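Joltano Recipe Notes

Hi, and welcome to the readme! Joltano is my collection of home recipes typed up as plain text, one file per dish, so you can search them, print them, or feed them into whatever meal planner you like. I started it because my recipes were living on index cards, envelopes and the back of a phone bill (really, a phone bill).

What's in it

There are 139 recipes at the moment, and 63 of them are meatless. Soups and dumplings make up the biggest pile, then rice dishes, then a whole lot of chutneys because I can't stop making chutneys. The desserts folder is thin. I'm working on it! 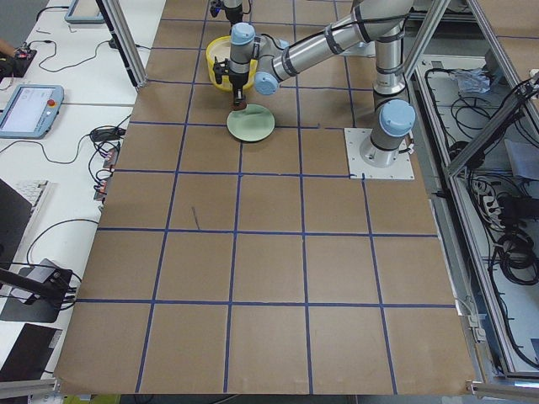 Green plate, yellow bowl, and a small brown piece in the gripper.

How a recipe file looks

The first line is the name of the dish. After that come servings, time, ingredients and steps, always in that order. Amounts are in cups and spoons, with grams in brackets wherever I've weighed things myself. If the grams are missing, I haven't weighed it yet, so please don't fill them in from a chart. My flour cup runs heavy and the chart will lie to you.

Spice heat goes from 0 to 5. A 3 is what my family eats on a weeknight. The Akinola pepper stew is a 5 and I mean it.

Steaming times are for a basket set over water that's already at a full boil, lid on. Start the clock when the lid goes down.

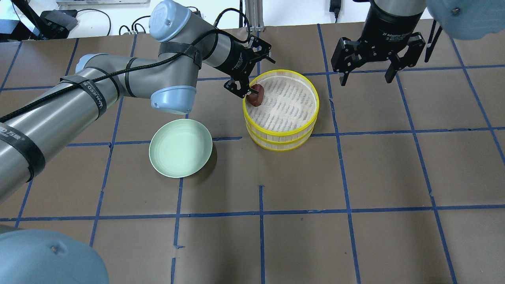
If you steam in a metal pot with an insert, check a couple of minutes early the first time and write down what worked for you. Line the bottom with cabbage leaves or parchment either way, or you'll be scraping dough until bedtime.

Known problems

The Plarkasance bread file still has two different oven temperatures in it. Use the lower one. The pickle recipes in the Dotetti folder were copied from old cards and a few say "salt, enough," which I've left alone for now. Some dishes show up twice under different spellings, too.

Using and sharing

Cook from it, change it, pass it around, just keep the readme with the files. If you find a mistake, open an issue with the name of the dish and the line that's wrong.

Last updated Wednesday, January 28, 2026. The December batch of soups is in, minus the lentil one, which needs another try with less cumin.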